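Wooden Capsule and Tea Box with Glass Lid
Sold by Wisance. Reviewed for the kitchen storage pages by Azra Kovačević.

Most coffee storage makes promises it has no business making. We carry this box, we think it's decent, and we'd still like you to read the whole page before you put it in your cart.

What it is
A compartment box for coffee capsules, tea bags, sugar sticks and whatever else piles up next to the machine. It has a hinged lid with a clear panel, so you can see when you're down to the decaf. The supplier, Nendex, calls it a "freshness chest." We don't. A sealed capsule stays fresh because it's sealed, and a box can't improve on that. Loose ground coffee is another matter, and this is the wrong place for it.

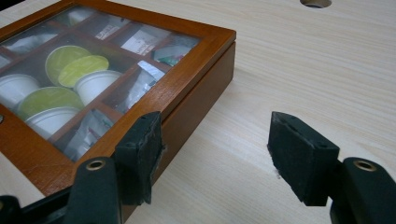
Tea drinkers should be more careful. Bags without individual wrappers will pick up the smell of the coffee next to them, and a divider won't stop that. Severyn Kostiuk in our returns office kept peppermint beside dark roast in his for most of November and ended up with neither. If your tea comes in paper envelopes you'll probably be fine. If it comes naked in a carton, leave it in the carton.

Will your capsules fit?
Ask before you order. "Universal" is printed on the sleeve, and we have asked for that to be changed. Small capsules are easy. The tall ones meant for long drinks are where people get annoyed, so measure one standing up and one lying on its side, then write to us and Arben Popescu will check it against the box in our stockroom. He won't guess.

The maker also claims room for 100 servings. You could get there with flat tea bags packed in tightly. With capsules, forget it. We got 43 in with the lid closing properly, and that was with small ones.

Cleaning and care
Dust and sugar collect in the corners of the cells. Tip the box out over the sink, use a dry pastry brush, and wipe with a cloth that's barely damp. Don't soak it. Don't put it in the dishwasher, whatever the forums say. Glass cleaner should go on the cloth and never straight onto the panel, where it can run under the edge.

Keep it away from the steam side of the machine. Wood moves, and we've had 2 boxes come back with lids that no longer sat flat.
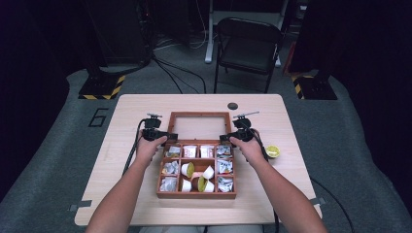

Delivery and returns
Orders ship from Jistitz within 11 working days. The supplier says it's faster. It hasn't been. Returns are accepted unused, in the original carton, and we pay the postage if the fault is ours.

Small variations in color are normal and we don't treat them as faults. A lid that rattles is a fault. Send a photo to Dragica Vukadinović at the returns desk and she'll sort it out.

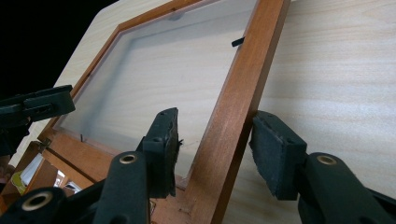

Wood frame with clear pane, seen close up.

Also consider
The Stojanovska wire rack costs less, holds capsules only, and is easier to clean. It's uglier. If you don't drink tea, buy that one.

Page last checked 8th November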